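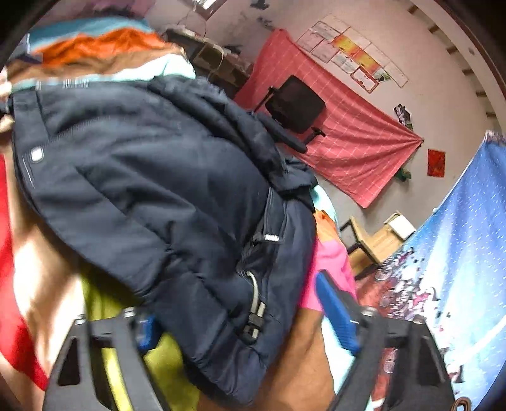

Clestov to publish Định Huỳnh's letters in June

Clestov Press will bring out the collected letters of the poet Định Huỳnh in June, in a single volume edited by Kusum Singhal. The book is called Letters to Sầm, after the village where most of them were sent.

Readers of this newsletter may know Huỳnh from his poems, which have been in and out of print in English for years. The letters are less well known. He wrote them to his older sister over the two decades after he left home, first from a rented room in Clisach and later from Tustham, where he taught night classes and did most of his writing. She kept them in a cookie tin. Her daughter gave them to the Tustham Public Library, and they sat in the local history room under the wrong surname until Singhal asked to see them.

There are 251 letters in the tin. Singhal has translated all of them and chosen 42 to print in full. Excerpts from others appear in the notes, mostly where Huỳnh mentions a poem he is working on.

"I left out the ones that were only about money," she told us. "Then I put two of them back. One has the first draft of 'The Ferry Office' on the other side, and the other is very funny."

The letters are plain. Huỳnh describes bus routes, the price of fish, the landlord's dog. He asks after neighbors and gets their children's ages wrong. He almost never explains a poem, though he copies out a good many, and he seems to have trusted his sister's ear more than any editor's. In one early letter he asks her to read a stanza out loud to their mother and report back on which line made her look up. The answer is lost, but the stanza was changed before it was published.

Singhal's introduction spends some time on the word he uses for home. Vietnamese offers several choices, and Huỳnh switches among them depending on his mood and, she argues, on what he had been reading. In the early letters home is the house. Later it is the district, and in the last few it becomes a word closer to "the old place," which he also uses once for Clisach. Singhal translates each one differently and lists them at the back of the book. I found the list helpful — I went back to it more often than I expected to — but some readers will wish she had left the words in the original.

My other complaint is with the notes. They are thorough on the poems and thin on the people. A cousin called only T. turns up in a dozen letters and gets one line. Singhal says she asked the family and they preferred to leave it there.

The sister's side of the correspondence has not survived, apart from 3 postcards that Huỳnh used as bookmarks. All of them are reproduced. The longest one tells him to write more clearly and to stop using both sides of thin paper.
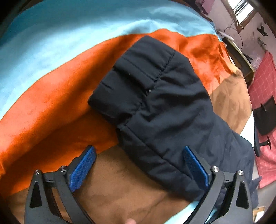 Reading and signing

Singhal will read from the book at the Tustham Public Library in June, starting at 7 p.m. in the upstairs meeting room. She will read in English and her former student will read the same letters in Vietnamese. The program runs a little over an hour with questions. Entry is free, but please put your name on the list at the front desk so the library knows how many chairs to set out.

The tin and a small group of the letters will be on display in the local history room during that month. The library asks that people not photograph the letters.

Copies will be for sale at the reading. Clestov is also taking orders ahead of publication, and members of this newsletter can have theirs held at the desk under their own name. The next issue will carry one of the letters in full, the one about the landlord's dog.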